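Goltow Sorting and Storage Set – Set-up Guide
Section 4: Arranging the Baskets and Labels

4.1 Purpose of this section

This section covers the placement of baskets on a shared table, the writing of labels, and the sorting of items into each basket. It applies to the basic arrangement, which uses 2 baskets: one for fruit and one for supplies such as tape. Larger arrangements are covered in Section 6.

Readers who have not yet assembled the table should complete Section 3 before continuing.

4.2 Before you begin

Have the following items within reach:

Two rectangular woven baskets
Blank white paper labels
One black marker
The items to be sorted
A soft, dry cloth

The replacement label pack is part number 554. Plain white paper cut to a similar size may be used in its place.

CAUTION: Do not place baskets on a table that rocks when pressed at the corners. Adjust the feet as described in Section 3.5 before loading.

4.3 Preparing the table

1. Clear the tabletop and wipe it with the dry cloth.

2. If the top is made of two joined sections, run a hand along the joint and confirm that both sections are level.

3. Move bags, cords and other loose items off the floor in the places where people will stand.

4. Leave one long side of the table open. The other long side may be set against a wall.

Note: On a white tabletop, marker ink can leave a permanent stain. Write all labels on a separate sheet of scrap paper or on a clipboard, and carry them to the table once the ink has dried.

4.4 Placing the baskets

1. Inspect each basket for broken or raised strands, paying attention to the rim. Trim loose ends with scissors.

2. Set the first basket on the tabletop with its base fully supported. No part of the base may extend past the edge.

3. Set the second basket farther along the table. Leave enough space between the two baskets for a hand to pass freely and for a label to lie flat.

4. Turn either basket slightly if this makes it easier to reach into. The baskets do not need to be parallel to the edge of the table.

CAUTION: Do not stack loaded baskets. The sloping sides are not designed to carry weight from above, and fruit in the lower basket will bruise.

4.5 Writing and placing the labels

1. Write one word on each label, in lowercase letters. Use the plural where the basket will hold several items of the same kind, for example "fruits".

2. Lay the label flat on the table in front of the basket it names. Do not attach it to the weave.

3. Stand at the open side of the table and confirm that the word can be read in full. Move any label that is covered by the basket.

Labels may lie at a slant, provided the word remains legible. Sites that use more than one language should add the second language beneath the first, in letters of the same height.

4.6 Sorting the items

1. Place fruit in the fruit basket one piece at a time. Hold each piece over the basket, lower it past the rim and release it near the woven floor.

2. Set longer fruit, such as bananas, to one side of the basket. Round fruit may then be placed beside it.

3. Place tape in the second basket. A roll may lie flat or lean against the inner wall – either position is acceptable.

4. Check both baskets against their labels. Return any misplaced item to the correct basket before adding more.

CAUTION: Keep fruit and adhesive products in separate baskets at all times. Fruit that has been in contact with adhesive should be washed or discarded.

Note: Remove fruit showing soft spots at the end of each day. Juice left in the weave is difficult to clean and will discolor the strands.

Questions concerning this section may be addressed to Annick Ouellet, Product Documentation, Goltow.

Baskets, tape and fruit at the table 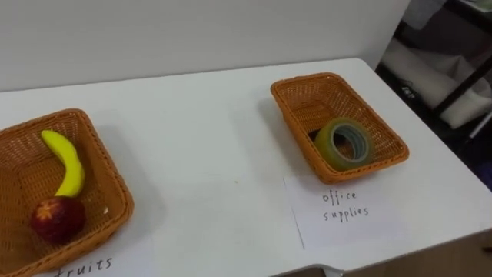
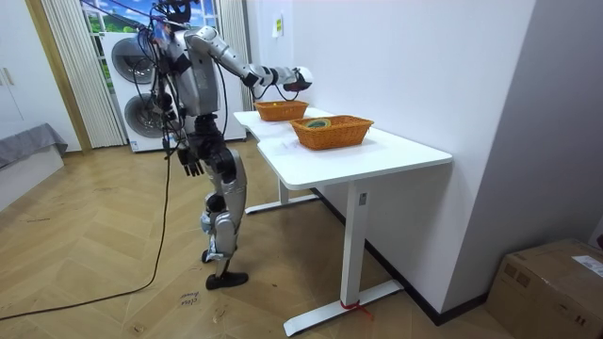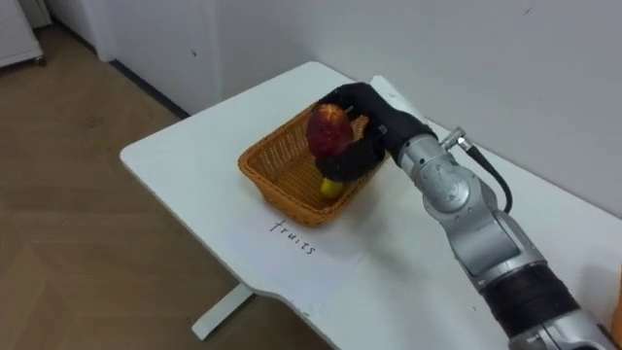 Reading time: 3 minutes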